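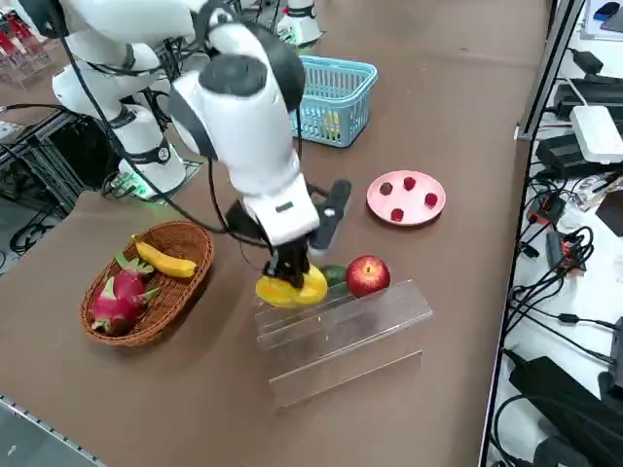 Robots are very good at doing exactly what they are told, which is how the Enholm workshop once got a puddle of plum. The robot there had learned to pick up fruit and put it down again, and it had done so 819 times without any trouble. Then, one afternoon in June, it squashed 39 plums in a row. A black gripper closing on a yellow fruit shaped like a mango looks simple enough. You could do it while thinking about lunch. For a robot, it is a tricky sum: squeeze too little and the fruit drops, squeeze too much and you have made jam.

So what went wrong?

You have nerves in your fingertips that tell you when something is going soft. The Enholm robot had a force sensor, a small part that feels how hard the gripper is pushing. A wire to the sensor had worked loose, so the sensor reported the same number all the time. The number was zero.

Think about that from the robot's side. It squeezed and felt nothing. It squeezed harder and still felt nothing. As far as it knew, there was no plum. It was wrong about this 39 times, and very calm about it.

Why didn't it stop?

It had never been told to. Engineers call this a silent fault – something is broken, but no alarm goes off. A noisy fault is much kinder, even if it makes everybody jump.

The repair had 2 parts. The wire was pushed back in and clipped down. Then the robot was given a new rule: if you are closing your gripper and feel nothing at all, stop and ask for help.

What about fingers?

A gripper that can't feel a plum can't feel you either. Keep your hands out of a robot's reach while it is switched on, even when it is standing still. It may only be waiting for its next instruction.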